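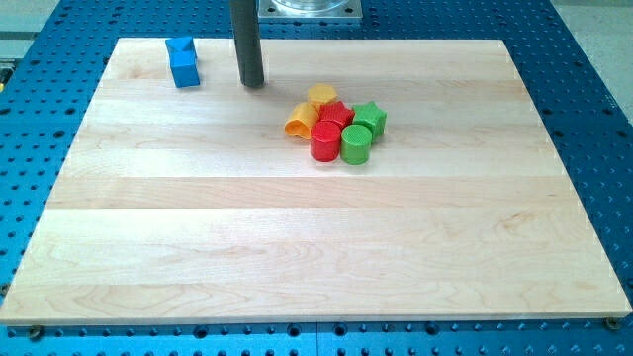

Public libraries in Cindstead should keep their evening hours. The proposal now before the town would close all 4 branches at five, and it rests on door counts taken in July, when schools are out and many families are away.

Last year 2,763 residents used a branch after that hour. Many hold day jobs and have no other time to come. The Skonwood branch alone hosts more than 200 evening classes a year.

The savings are modest and the loss would fall on those with the fewest choices. The town should withdraw the proposal and repeat its count in the winter.

Mervyn Crabtree
8 December 2022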